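What I learned from budgeting for a second pair of robot arms

We put in our equipment request for the coming year in May, and I was the one who had to write the numbers down. I had done it once before, when we bought the first pair of arms, and I got a lot of it wrong. This time I kept notes. A few people who run small labs have asked me how we plan these purchases, so I am putting the notes up here.

Our group is small. We have one room at Rurivura, four benches, and two arms that share one of those benches. The work is tabletop manipulation with household things, two arms at a time. The request was for a second pair, so that two people could work at once and stop booking the bench against each other.

The first mistake last time was treating the price of the arm as the price of the arm. The quote from Prisatik covered the arm and its controller. It did not cover the grippers, the mounting plates, the longer cables, the emergency stop box or the shipping crate. Each of those came up separately, a few weeks apart, and each one needed its own purchase form. By the time everything was bolted down the total was well past what I had written on the request, and I had to go back and ask for more. I did not enjoy that meeting.

This time I asked for a quote for a working station. I sent a list of everything that has to be on the bench for the thing to move, and asked them to price all of it on one page. It took them longer, and they called twice with questions, but the number they sent back is one I can defend.

I also asked for a second quote from Lumora. Their arms are lighter and a little cheaper, and the reach is shorter. I liked the software. What decided it for me was spares. We already keep spare fingers and a spare cable for the arms we have, and a different make would mean a second drawer of parts and a second set of things to learn. If you are starting from nothing, that argument doesn't apply, and I would look hard at the cheaper one.

Lead time was the other surprise. We were told 7 weeks for the first pair and it took 16. I had a student waiting on that hardware, and she spent most of the time in simulation. So in the new plan I wrote 16 weeks and worked backward from there. If they come early, fine. We will find somewhere to put the crates.

Then there is the bench. The old tables in the back of the room wobble, and an arm that stops suddenly will shake a light table enough to move everything on it. I budgeted for one heavy table from Ait Brahim, the same kind we have now. It costs more than I would like for a table. I tried to get by with braces on an old one and gave up after a Sunday afternoon with a drill.

Power and air handling were simple in our case. The room has enough outlets, and the electric grippers don't need compressed air. If yours do, price the compressor and ask where it is going to live, because they are loud.

The line I had left out completely the first time was the objects. I assumed we would bring things from home, and we did for a while. Then a plate got broken, somebody took their mug back, and we could no longer repeat a task from the month before. Now objects are their own line in the budget, and everything gets bought in pairs, one to use and one to keep in the cupboard. It is a small amount of money next to the arms. A toy vegetable, a mug, a small rack or a box with a drawer costs very little, and you will use them every day.
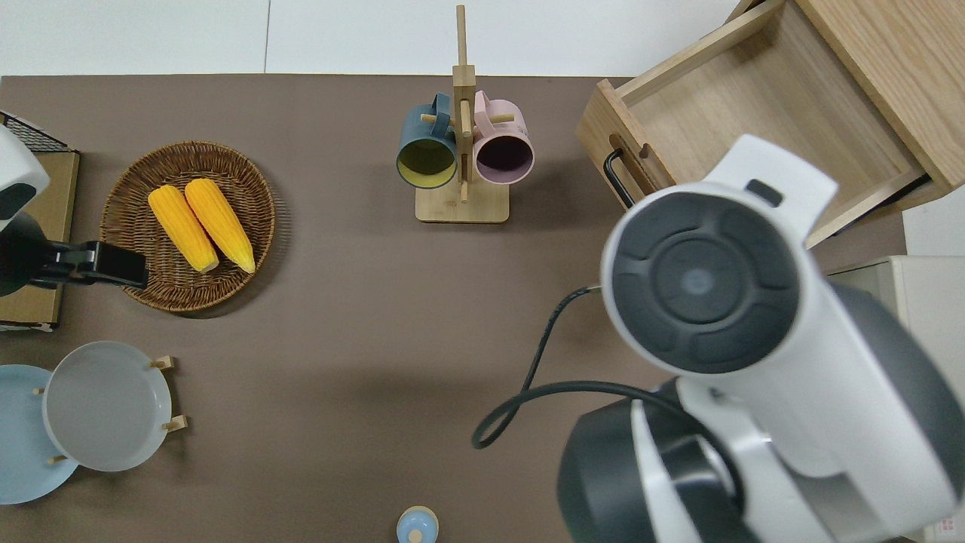 I put cable management in the same line. Clips, sleeves and ties are cheap, and I would sooner buy too many. A cable that catches on something in the work area can spoil an hour of recording, and a damaged connector is a repair bill.

For maintenance I set aside a share of the hardware price each year. Last year it went mostly on gripper parts. I also wrote in two days of staff time for setup and calibration on each arm, which the first request had at zero. Time doesn't show up on an invoice, so it is easy to leave out, and then the person doing it is not doing what they were hired for.

Training I left alone. We can teach new people ourselves now, and the vendor course repeats most of what is in the manual.

The request went in as one page of numbers and one page of explanation. I attached both quotes and the list of what we spent last time, including the parts I had missed. I was asked why we couldn't buy one arm now and the other next year. My answer was that our tasks need both, and that a lone arm would sit idle until its partner came. They accepted that, or at least they moved on to the next question.

We should hear back before the summer. In the meantime I have asked Prisatik how long the quote is good for, and they said they would hold the price for 4 more weeks.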